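ロボットを買うまでのしくみ 予算と計画の考えかた

ものづくりと機械のページ 小学校高学年から中学生向け

読む時間のめやす:18分

工場や研究室で使われるロボットは、お店のたなから一つ取ってレジに持っていくような買いかたはしません。何をさせるかを決め、必要なものを表に書き出し、お金の計画を立て、置く場所を測り、それから注文します。このページでは、机の上で使う小型のロボットアームを例に、買うまでの順番を説明します。

むずかしい言葉には、最初に出てきたところで説明をつけました。最後に言葉のまとめもあります。

1 はじめに「仕事」を文で書く

機械を買う計画は、機械の名前からではなく、仕事の内容から始めます。仕事の内容を書いた文書を「仕様書(しようしょ)」といいます。仕様書に「ロボットがほしい」とだけ書いてあると、売る側はどの機械をすすめればよいか判断できません。

仕様書には、次のようなことを書きます。

動かす物の大きさと重さ
物の形(丸い、四角い、やわらかいなど)
どこからどこへ動かすか
一つ動かすのに使ってよい時間
一日に動かす回数
まちがえたときにどうするか

たとえば「机の上の小さな容器をつかみ、となりの箱に入れる」という仕事を考えます。人間なら一秒か二秒で終わる動作です。これを機械にさせる場合は、動作を細かく分けて書きます。容器の位置を知る。手を容器の上まで動かす。手を開いたまま下げる。手を閉じる。持ち上げる。箱の上まで運ぶ。手を開く。もとの位置にもどる。全部で八つの動作になりました。

動作を分けておくと、どの動作にどの部品が必要かがわかります。「容器の位置を知る」にはカメラかセンサーが要ります。「手を閉じる」にはグリッパが要ります。グリッパは、ロボットの手にあたる部品です。

2 アームの能力を表す数字

ロボットアームのカタログには数字がたくさんのっています。買うときに最初に見るのは、次の四つです。

可搬質量(かはんしつりょう)
アームが持って動かせる重さです。注意する点があります。この重さには、ふつうグリッパの重さもふくまれます。可搬質量が3キログラムのアームに1キログラムのグリッパをつけると、持てる物は2キログラムまでになります。カメラや取りつけ板をつければ、その分も引きます。

リーチ
アームの根もとから、どこまで手がとどくかを表す長さです。リーチいっぱいの場所では、手の向きを自由に変えられないことがあります。仕事をする場所は、リーチのふちより内側にとるようにします。

軸数(じくすう)
曲がったり回ったりする関節の数です。六つの関節があるアームは、動ける範囲の中であれば、手の位置と向きの両方を決めることができます。関節が7つあるアームもあります。手の位置を変えずに、ひじにあたる部分だけをよけることができ、せまい場所で使いやすくなります。そのかわり、モーターが一つ増えるので値段は上がります。

くり返し精度
同じ場所に何度も行かせたとき、どのくらいずれるかを表します。小さいほど正確です。容器を大きな箱に入れる仕事なら、高い精度は必要ありません。部品を細い穴にさしこむ仕事では、必要になります。

精度の高い機械はたいてい値段も高くなります。仕事に必要な精度を先に決めておけば、使わない能力にお金をはらわずにすみます。

3 グリッパを選ぶ

アームだけを買っても、物はつかめません。グリッパは別売りのことが多く、仕様書では別の行に書きます。

おもな種類を挙げます。

平行グリッパ
二本の指がまっすぐ近づいて物をはさみます。しくみが単純で、こわれたときの修理もかんたんです。

吸着(きゅうちゃく)グリッパ
ゴムのカップで空気を吸い、物をくっつけます。平らな箱や板に向いています。表面がでこぼこした物や、あみのように穴のあいた物には向きません。空気を送ったり吸ったりする装置が別に必要です。

多指(たし)グリッパ
三本以上の指があります。いろいろな形の物を持てますが、値段が高く、動かすプログラムも複雑になります。

予算が限られているときは、まず平行グリッパで仕事ができるかどうかを調べます。
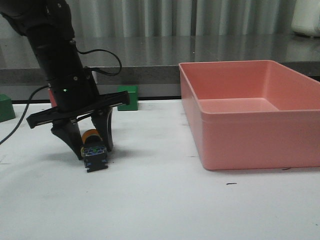 平行グリッパで小さな物をはさんでいるロボットアーム。右は空のピンク色の箱。

グリッパの指は、取りかえられるものと取りかえられないものがあります。カタログでは「フィンガ交換可」などと書かれています。丸い物を持つなら、まっすぐな指よりも、物の形に合わせて曲がった指のほうが安定する場合があります。指は物にふれて少しずつすりへるので、予備の指も最初の注文に入れておきます。

もう一つ見ておく数字が「ストローク」です。指がいちばん開いたときと閉じたときの差を表します。80ミリメートルまで開くグリッパなら、太さ75ミリメートルの容器はぎりぎり入ります。ただし、左右にわずかなすき間しかないため、手を下げるときに容器の位置が少しずれていると、指が容器の上にぶつかります。動かす物の太さに対して、開く幅には余裕をもたせます。

つかむ力もカタログに書いてあります。単位はニュートン(N)です。力が弱いと物が落ち、強すぎると物がつぶれます。力を調節できるかどうかも確かめてください。

4 本体以外に必要なもの

はじめて計画を立てる人が見落としやすいのは、アームとグリッパのまわりにあるものです。

コントローラ
アームを動かすための装置です。アームの値段にふくまれている場合と、ふくまれていない場合があります。

ケーブル
電気を送る線と、信号を送る線があります。アームが動くとケーブルも動きます。短すぎると引っぱられてぬけ、長すぎると物に引っかかります。アームの関節をいっぱいに動かしたときの長さを考えて決め、固定する金具もいっしょに注文します。

取りつけ板
アームの先とグリッパは、ねじ穴の位置が合わないことがあります。その場合は、間にはさむ板が必要です。カメラをつけるための板を加えることもあります。小さな部品ですが、これが届かないと作業を始められません。

作業台
アームは動くときに台をゆらします。軽い机では台ごと動いてしまいます。重い台を買うか、今ある台を床に固定します。

箱や受け皿
動かした物を入れる箱です。ロボットの部品に比べればとても安いのですが、大きさは仕事のしやすさに関係します。口の広い箱なら、手をはなす位置が少しずれても物は中に入ります。箱のふちがアームの通り道より高いと、持ち上げる高さを増やすことになり、一回の動作にかかる時間がのびます。

安全のための装置
非常停止ボタンは、すぐ手のとどくところに置きます。人が近づいたことを知るセンサーや、さくが必要になることもあります。安全のための装置は、予算が足りないからといって表から消してよいものではありません。

練習用の物
動作の確認に使う容器やブロックです。本番で使う物と同じ大きさ、同じ重さの物を用意します。

5 お金の表を作る

必要なものが出そろったら、表にします。ここでは「点」という単位を使って、値段の割合だけを説明します。実際の値段は機種や時期によって変わります。

机の上で使うアームの計画を、次のように作ったとします。

アーム本体とコントローラ 1800点
平行グリッパ 350点
予備の指 40点
カメラ 160点
取りつけ板とケーブル 77点
作業台 150点
安全のための装置 200点
据えつけと説明の費用 180点
予備費 120点
合計 3077点

アーム本体とコントローラは合計の半分より多く、残りは、それ以外のものに使われています。アームの値段だけを見て予算を決めると、あとで1277点足りなくなる計算です。

「据えつけ」とは、機械を運びこんで固定し、正しく動くように調整することです。「予備費」は、計画のときには気づかなかった買い物のために残しておくお金です。ケーブルをもう一本買い足す、台の足を高くする、といったことに使います。予備費を使わなかったときの扱いは、組織の決まりによります。

6 買ったあとにかかるお金

機械には、買うときのお金のほかに、使い続けるためのお金がかかります。買うときのお金を「初期費用」、使い続けるためのお金を「運用費用」といいます。

運用費用には、電気代、すりへった部品の交換、定期点検、ソフトウェアの利用料などがあります。ソフトウェアは、一度買えばずっと使えるものと、毎年お金をはらうものに分かれます。見積書に「年額」と書いてあれば、毎年はらうものです。

さきほどの計画で、運用費用が一年に150点かかるとします。五年使うと、

150×5=750点

初期費用と合わせると、

3077+750=3827点

になります。この合計を「総費用」とよびます。二つの機械をくらべるときは、初期費用ではなく総費用を見ます。

計算の例をもう一つ出します。機械Aは初期費用が2600点、運用費用が一年に300点です。五年使うと2600+1500で4100点になります。最初の計画は3827点でした。買うときは機械Aのほうが安く、五年後の合計では機械Aのほうが高くなります。

では、二年しか使わない予定ならどうなるでしょうか。機械Aは2600+600で3200点、最初の計画は3077+300で3377点です。この場合は機械Aのほうが安くなります。使う年数を決めないと、どちらが安いかは決まりません。

7 見積書をくらべる

売る側に仕様書をわたすと、値段を書いた「見積書(みつもりしょ)」が返ってきます。ふつうは二つ以上の会社にたのみます。これを「相見積もり(あいみつもり)」といいます。

アームとグリッパを組み合わせて納めるGurkachと、作業台までふくめて納めるZostevelの二社にたのんだ場合で考えてみます。

Gurkachの見積書には、アーム、グリッパ、コントローラ、据えつけの四行がありました。Zostevelの見積書は「Sison一式」という一行だけです。Sisonは、アームと作業台を組にした製品の名前です。合計の金額はZostevelのほうが高くなっています。

この二枚は、そのままではくらべられません。Gurkachには作業台と取りつけ板が入っていません。Zostevelのほうは「一式」の中身がわからないので、内訳(うちわけ)を出してもらいます。そのうえで、仕様書の項目を左にならべた表を作り、それぞれの会社がどの項目をふくんでいるかを書きこみます。空いたところには、別に買った場合の値段を入れます。

表がうまってから合計をくらべます。このほかに、次の点も書いておきます。

注文してから届くまでの期間
こわれたときに修理に来るまでの日数
保証の年数
交換部品を何年先まで売る予定か
説明書の言語

8 届くまでの日程

ロボットアームは、注文した翌日に届くとは限りません。注文を受けてから組み立てる機種では、数か月待つこともあります。

日程は、使い始めたい時期から逆向きに決めます。据えつけと調整に二週間、待つ期間が18週間、見積もりと書類の手続きに六週間かかるとします。足すと26週間で、およそ半年です。2月に使い始めるには、前の年の8月ごろに見積もりをたのむことになります。

待っている間にも仕事はあります。台を置く場所を片づけ、コンセントの数と電圧を確かめ、運びこむ通路の幅を測ります。箱に入った機械は、中身よりかなり大きくなります。ドアを通らず、ろうかで箱を開けることもあります。

アームを使う人の練習も、この期間に始められます。Trurkuraのような、画面の中でアームを動かすシミュレーションソフトを使えば、機械がなくてもプログラムの練習ができます。机と箱の寸法を入れておくと、アームの手が箱の奥までとどくか、途中で台にぶつからないかを事前に調べられます。とどかないことがわかったら、注文の前に配置を変えます。

9 届いたら調べること

機械が届いたら、お金をはらう前に「検収(けんしゅう)」をします。注文どおりの物が届き、約束どおりに動くことを確かめる作業です。

まず箱の外側に傷がないかを見ます。次に、注文書と中身を一つずつ照らし合わせます。ねじや小さな板も数えます。

動作の確認では、仕様書に書いた仕事を実際にさせます。容器をつかんで箱に入れる仕事なら、それを決めた回数だけくり返し、成功と失敗を記録します。何回のうち何回成功すれば合格とするかは、注文の前に決めておきます。届いてから決めると、売る側と買う側の意見が合わないことがあります。

失敗したときは、どの動作で失敗したかを書きます。「つかむ前に容器がたおれた」と「運ぶ途中で落ちた」では、直すところがちがいます。前者ならカメラや位置の調整、後者なら指の形やつかむ力を調べます。

10 言葉のまとめ

仕様書 仕事の内容と、機械に必要な条件を書いた文書
可搬質量 アームが持って動かせる重さ。グリッパの重さをふくむ
リーチ アームの手がとどく長さ
軸数 アームの関節の数
グリッパ ロボットの手にあたる部品
ストローク グリッパの指が動く幅
初期費用 買うときにかかるお金
運用費用 使い続けるためにかかるお金
総費用 初期費用と運用費用を合わせたお金
見積書 売る側が値段を書いて出す書類
相見積もり 二つ以上の会社から見積書をもらうこと
検収 届いた物が注文どおりかを確かめること

やってみよう

家や学校にある道具を一つ選び、五年間の総費用を計算してみましょう。えんぴつけずり、そうじ機、プリンタなどが計算しやすい道具です。初期費用には本体の値段を入れます。運用費用には、紙パックやインクのように、なくなるたびに買う物の値段を入れます。一年に何個使うかがわからないときは、一か月使った数を調べて12倍します。

計算に使った数字は、どこで調べたかも横に書いておきます。

関連ページ
センサーの種類と選びかた
モーターとギアのはたらき
電気代の計算

ページの先頭へもどる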